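The Quiet Side of the Lake

Mar 17, 2020

My sister-in-law Mafalda Abreu swears by Godinho. She has been going to the same cabin there every September since before her kids could swim, and for years she has told me it would fix whatever was wrong with me. So last fall I finally booked a week, mostly so she would stop bringing it up.

The brochure for the place calls it "a sanctuary of stillness." I have a low opinion of any brochure that uses the word stillness. The drive in was 35 kilometres of washboard gravel, and the first thing I heard when I shut off the engine was a generator. The second was somebody's radio playing classic rock across the water.

I will say the lake was pretty. I sat on the dock with my feet in it and waited to feel restored. Mafalda says it takes a day or two for the city to leave your body, and I would like to know where she thinks it goes.

Sheila Naylor, who runs the office, sold me a pass for the guided forest walk. It cost more than my boots. Our guide had us stand beside a cedar for eight minutes with our eyes closed and then asked what the tree had told us. One man said "patience." I said I had a mosquito in my ear. There was a short silence and we moved along to a different cedar.
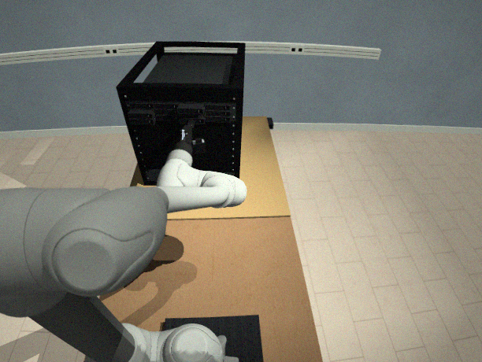
By the middle of the week I had given up on being improved and things got a bit better. I read two paperbacks. I ate supper when I was hungry, which at home I never seem to do. I paddled the rental canoe as far as the narrows and turned back when the wind came up, and my shoulders were sore enough that I slept right through, generator and all.

Was that the lake? I doubt it. I think I would sleep pretty well anywhere if you took away my phone and made me haul a canoe over the rocks first. You could do the same thing at the reservoir twenty minutes from my house, and the parking there is free.

Mafalda called the night I got home to ask if I felt different. I told her I felt like a person who had to do laundry. She laughed and said that was how it started with her, too, and had I thought about the dates for next year, because Sheila likes a deposit before the snow goes.

I haven't sent one. I did look up what the cabin costs in June, and it's highway robbery.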